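Jitton Kitchenware Trial — progress report to Plusance, June

Prepared by Glykeria Balaskas

Spending to date is 1,235 pounds, most of it on stock. The mugs from Wurkel came late, and I am still not convinced they are worth the higher price. The supplier calls the glaze chip-proof. We have put 10 of them through 20 washes each and 2 have chipped at the rim, so I would treat that claim with care.

Alby Wihongi likes the green and wants to order more. I would wait — the handle is a matter of taste, and our testers were split on it. The brown mats have given no trouble so far, though a month is a short time to judge.

I ask that the second payment be held until the August washes are done.
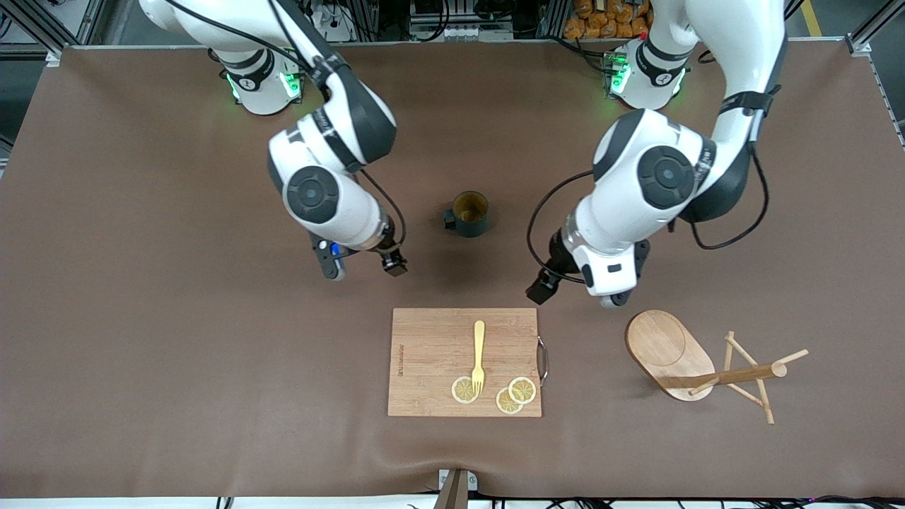
Dark green mug on the brown table mat.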